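Tarnen records server teardown work for robot training set

Tarnen has begun recording a set of demonstrations in which a two-fingered arm works on retired server boards, the company said in June. The recordings will be used to train a control model for taking apart data centre equipment.

The first batch holds 319 demonstrations collected by 12 operators. Each one covers a single step, such as loosening one screw on a processor's retention frame or lifting a memory module out of its slot. Operators guide the arm by hand controls, and a small camera at the wrist records every run along with joint positions and grip force. 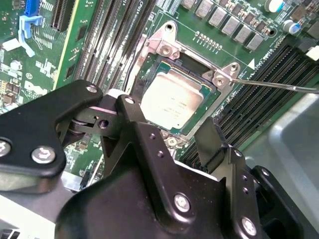
Kalkidan Demissie, who leads data collection, said short steps are easier to label and to repeat. "A full teardown takes some 10 minutes and goes wrong in too many places," she said. "We cut it up and keep the failed tries as well - the model needs to see a driver slip off a screw head."

Of the first batch, 81 runs were marked as failures and kept under a separate label.

The boards come from Buzatu, a recycling firm that also supplies the chassis. Ovidiu Bucur, its plant manager, said worn and scuffed parts were sent on purpose, as they match what arrives at the sorting line.

A second batch will add different board layouts and changes in lighting. Tarnen has not said whether the set will be released outside the two firms.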